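Etalero / Gallery / Tabletop set, revision 2

Tabletop set: blocks, cups, tray and markers

This page covers the white tabletop set in use at the Womgate room. The full set is 17 pieces and is kept under the inventory name Moya. Part drawings are on a separate page and have not changed in this revision.

Markers

All markers are square, black and white, and sit flat on the surface they identify. The printed size for the large type is 40 mm, measured across the black field and excluding the white margin. Cut outside the dashed line. A label trimmed into the black field should be thrown away and printed again.
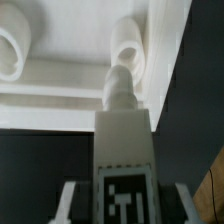 Labels go on from the bottom edge up, pressed with a dry cloth. Do not slide a label once it has touched the surface. If it lands crooked, peel it, clean off the glue and start with a new one. Each code is used once in the room. The code list is in the Revamon folder, sorted by number, with retired codes at the end.

Finish

White parts are wiped with a damp cloth before a session. Solvent cleaners lift the ink from the labels and leave a gray smear across the margin, which can make the outer edge hard to find. Matte label stock was adopted in March. Glossy stock is still in the drawer and should be used only for drafts.

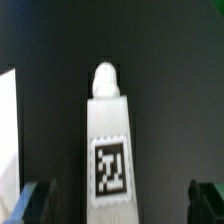
Dark surfaces show dust sooner than light ones. A lint roller works better than a cloth here, as a cloth leaves streaks under side light. Check from a low angle after rolling.

Contrast between the white parts and the surface under them matters more than overall brightness. With the room lights on, the desk lamp stays off. With the blinds open in the afternoon, expect one side of every white part to read gray.

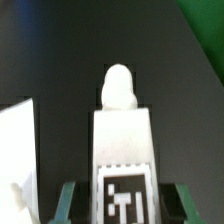 The green backdrop is fixed at the top and hangs free at the bottom. Pull it straight before starting. Creases come out with a steamer on low, used from the back.

Layout

Blocks are set out on the black tabletop in a loose row. The shallow white tray goes to the right, with the short cups inside it and a tall block standing in one corner. A white sheet with four markers, two by two, lies flat on the table near the blocks. It should have no curl at the corners. Replace the sheet if it has been folded.

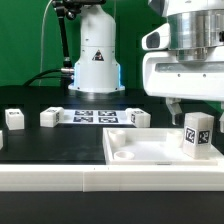 Cups are placed upright with a gap between them. Exact spacing inside the tray is not recorded. The tall block has to stand flush on the tray floor, so clear out any grit first.

Storage and records

Blocks go back in the gray box with the labels facing up. Cups stack. The tray is stored on its side, 130 mm of shelf height is enough. Pictures from this set are filed under Moya, which held 3,859 files at the end of June. Damaged parts are listed on the Womgate sheet by piece number.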